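À propos de nous

Bonjour et bienvenue chez Skonetti ! Si vous êtes sur cette page, c'est sans doute que vous avez goûté un de nos chouchous quelque part, ou que vous cherchez qui va s'occuper du goûter de votre fille, du pot de départ de votre collègue ou du marché de Noël de votre village. Je vous raconte un peu qui je suis et comment je travaille, installez-vous.

J'ai commencé toute seule, avec un four d'occasion, une poche à douille et 96 œufs commandés un peu vite à la ferme d'à côté (je croyais avoir commandé des boîtes de six, enfin bref). Pendant une semaine, toute la rue a mangé des choux. Des choux à la crème, des choux au fromage, des choux sans rien. Et comme les voisins revenaient sonner, je me suis dit qu'il y avait peut-être quelque chose à faire ! Avant ça, j'avais passé de longues années dans un bureau à remplir des tableaux de livraison pour une société de transport, et je peux vous dire que la pâte à choux sent meilleur.

Le nom, on me le demande tout le temps. Skonetti, c'était le mot de mon neveu pour dire « biscuit » quand il était petit. Personne dans la famille n'a jamais compris d'où il le sortait, mais il est resté, et quand il a fallu remplir le formulaire à la chambre de métiers, je n'avais rien d'autre en tête. Ma sœur trouvait que ça faisait marque de chaussures italiennes. Tant pis !

Le laboratoire se trouve rue Lalleck, au fond de la cour, derrière la porte verte. Il fait 21 mètres carrés, ce n'est pas Versailles, mais tout est à portée de main : le four à gauche, le plan de travail au milieu, la chambre froide qui ronfle dans le coin. La petite boutique donne sur la rue. On y tient à quatre en se serrant, et les jours de pluie tout le monde se serre très volontiers. 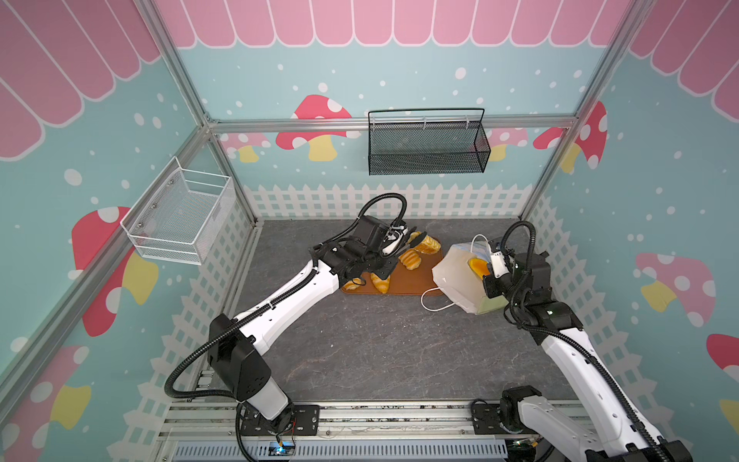
Auvent rose, petits pois et champignons à chapeau rouge : notre couleur préférée, c'est un peu toutes.

Qu'est-ce qu'on fait, au juste ? De la pâte à choux, surtout. Des chouquettes le matin, des couronnes pochées à la douille cannelée, des gougères dès que les jours raccourcissent, et en septembre une série aux mirabelles que j'attends toute l'année. Je fais aussi des sablés pour les familles qui n'aiment pas les choux (il y en a, je ne juge pas). En revanche je ne fais pas de gâteaux à étages, pas de pâte à sucre et pas de personnages de dessins animés. J'ai essayé une fois, pour un anniversaire, et l'enfant a demandé pourquoi le cheval était triste. C'était un dauphin.

Pour les ingrédients, je suis pénible et je l'assume. La farine vient du moulin Karunaratne, qui livre le matin très tôt et qui me met toujours un sac de côté quand j'oublie de passer commande. Le beurre, c'est du beurre, point. Les œufs viennent toujours de la même ferme, dans les bonnes quantités maintenant. Pour la vanille j'ai changé trois fois de fournisseur avant d'être contente, et si vous avez acheté des choux chez moi entre-temps, pardon, je sais que la deuxième ne sentait pas grand-chose.

La boutique a rouvert après travaux le 23 septembre 2020. Je m'en souviens très bien, la peinture de la porte collait encore et une cliente est repartie avec un peu de vert sur la manche – elle est revenue quand même ! Depuis, nous sommes trois à l'atelier, et roulement oblige, vous ne verrez pas toujours la même tête derrière le comptoir. La mauvaise humeur du lundi matin a été interdite par vote à main levée.

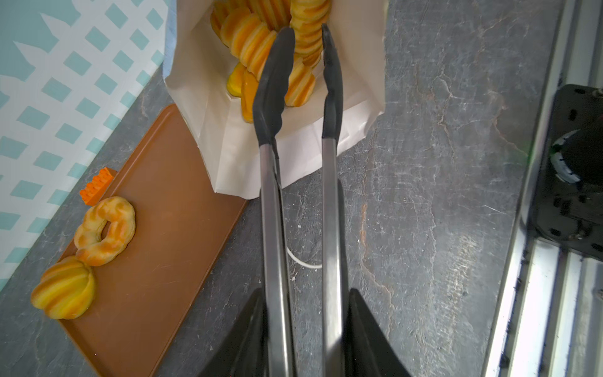 Des pâtisseries cannelées bien dorées, la pince et le sachet en papier blanc : il ne manque que le café.

On travaille aussi pour les écoles et les associations du coin. L'an dernier, nous avons préparé 889 goûters pour les kermesses, et je garde tous les dessins qu'on nous donne en échange dans un grand classeur, que vous pouvez feuilleter en attendant votre commande. Pour les groupes, il faut nous écrire une semaine avant, et nous prévenir des allergies dès le premier message, s'il vous plaît. Nous utilisons du lait, des œufs, du gluten et des fruits à coque dans la même pièce, et je ne peux pas vous promettre le contraire.

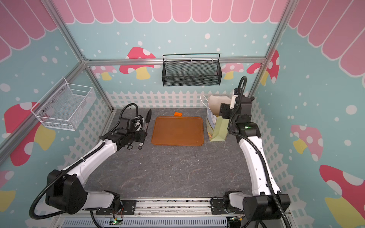
Les ateliers pour enfants, c'est la partie de mon métier que je n'avais pas prévue du tout. Une maman m'a demandé si son fils pouvait venir « voir comment ça gonfle », il est venu avec deux copains, et voilà. Maintenant ils sont huit par séance, chacun avec sa poche et son tablier, et on commence toujours par goûter la pâte crue du bout du doigt en faisant la grimace. Pendant que les choux sont au four (interdiction d'ouvrir la porte, même pour regarder !), on s'assoit et on invente des histoires. Un auvent rose festonné, une petite clôture blanche, des champignons roses et rouges avec leurs points blancs, il n'en faut pas plus pour lancer un village entier, avec sa boulangerie, forcément. Les séances sont annoncées sur le site et dans la lettre d'information de Jadeo, l'association de parents du quartier, qui gère aussi les inscriptions.

Pour nous joindre, le plus simple reste le formulaire de contact. Le téléphone, je l'entends mal quand le batteur tourne, alors laissez un message et je rappelle dans l'après-midi. Et si vous passez par la cour, frappez fort à la porte verte !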